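Jastano Dialect Recordings: progress report to the Clilier Fund
January 11, 2018

Hello again, and a happy new year to everyone at the Fund. I know the form asks for "progress against milestones" and I promise we'll get to those, but I've had a really good few months and I'd like to start there.

When I last wrote we had a box of old tapes, a borrowed tape deck and a lot of hope. The tapes are the ones made in Grisara in the seventies by a schoolteacher who went round the valley farms asking people what they called things — gates, puddles, bad weather, the runt of the litter, the last bit of bread. All 63 of them are now copied. I didn't think we'd be able to say that until Easter! Two had snapped and one had been chewed by something, but the snapped ones went back together with splicing tape and the chewed one lost only the first few minutes of a man talking about turnips. (He comes back to turnips later on. At length.)

The copying had to be done in real time, so it took most of the autumn. I'd put a tape on, check the level, and then get on with the word slips at the other end of the table until the tape clicked off. I've heard the whole collection this way, some of it twice, and I find I've started saying "slape" for slippery in shops.

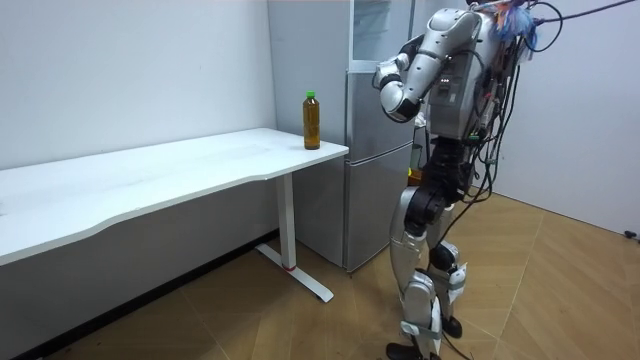 The word slips are the part I was most nervous about when we applied. The schoolteacher wrote each word on a bit of card with the meaning, the farm and sometimes a tiny drawing, and they'd been kept in no order at all. We've now typed up 1178 of them. My first plan was to sort them by alphabet, and I did that for a fortnight before giving in, as the spellings wander so much that the same word turned up under three different letters. So they're now sorted by what they're about: weather, animals, kitchen, field, people's tempers. People's tempers is the biggest pile, bigger than weather, which surprised me until I'd listened to a few more tapes.

On to the new recordings. We said we'd record people living in Grisara now, ideally some whose parents or grandparents are on the tapes, and see which words have stayed put. We've done 17 so far. Most were done in people's own kitchens, which is lovely for the talk and terrible for the sound. One has a fridge humming through it from beginning to end and another has a parrot. I've kept both. What I would do differently is ask to move the clock out before we begin, not halfway through, when everyone has just got going and then has to start again feeling silly.

What's come out of it? Farm words are going fast, as you'd expect, along with the jobs they belonged to. Food words have held on very well. So have the words for telling children off, and I have heard some splendid ones from people in their twenties who had no idea they were using anything old. One girl thought her gran had made up "mardlins" for crumbs in the bed, and I was able to play her a tape of a farmer at Rocha saying it forty years ago. She asked for a copy, and so did her mum, and then two of the cousins.

I have also been working on the listening corner and the pages that go with it. We have a first go at the wall text, three short paragraphs in big print, and I've cut it down four times. I'd still like it shorter. The plan is for a map of the farms with the words written where they were collected, and headphones underneath.
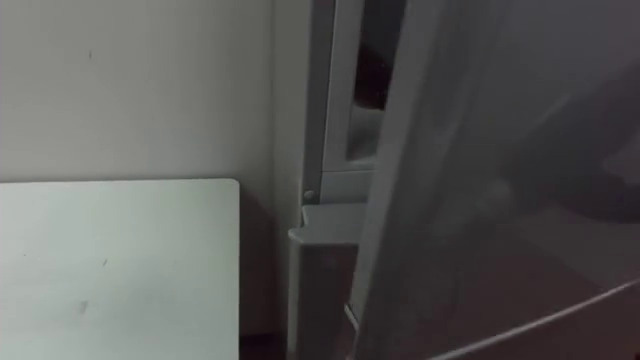 White panel against the off-white wall.

The map itself is drawn but not printed. I'd hoped to have it at the printer's in December and I'm sorry to say I missed that one. The hold-up was the farm names. Several have changed since the tapes were made, a couple of farms have been joined together, and one is spelled differently on its own gate and its own letterbox. I've written to all the households and I'm waiting on a handful of replies. I would much sooner be late than put somebody's home down wrong in front of all their neighbours.

Money next. We are inside the budget, though it has moved about a bit. The tape deck needed new belts and a proper clean, and that wasn't in the plan, so I'd like your permission to take £300 from the travel line to cover it. Travel has come in low because so many people live within walking distance of each other, and because twice I was given a lift home with a bag of sprouts. I've kept all the receipts and the spreadsheet is with your office already. If you'd like the travel money handled in some other way, do just say and I'll change it.

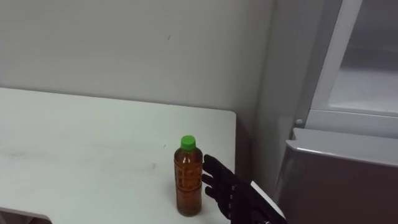
Permissions have gone better than I feared. Everyone we've recorded has signed the form, and I now read it out loud before we begin, as the print is small and people will sign anything to get to the biscuits. For the old tapes it's slower. I've traced families for most of the speakers and they've been very kind about it, but there are a few voices I can't put a name to at all. On one tape there are three women talking over each other about a wedding, and whoever they are, they're the best thing in the collection. I'm going to play a minute of it at the February coffee morning and see if anyone knows them.

If families ask us to leave something out, we leave it out. So far that's happened once, over a remark about a neighbour's cooking, and the neighbour's family still live next door, so I quite saw the point. 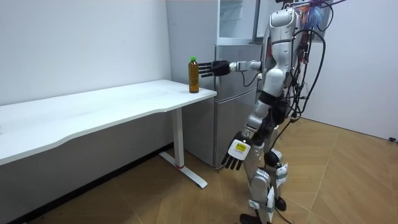
Between now and the summer I need to finish the farm names, get the map printed, record the last few people on my list and have the sound clips trimmed down to a minute or less each. The trimming is slow going — I keep wanting to leave in the bit before and the bit after. I'd also like to try an afternoon at the primary school with the word slips, letting the children guess the meanings before they hear the tape. It isn't in the original bid and it wouldn't cost anything apart from some card.

There's one thing I'd like your advice on. The library at Clilier has asked whether it can hold a full set of the recordings as well as ours. I'm all for it, but the grant letter says the collection should "remain in Grisara" and I'm not sure whether a second copy counts. Could somebody let me know before the end of the month, so that I can write back to them?

The next report will come with the map.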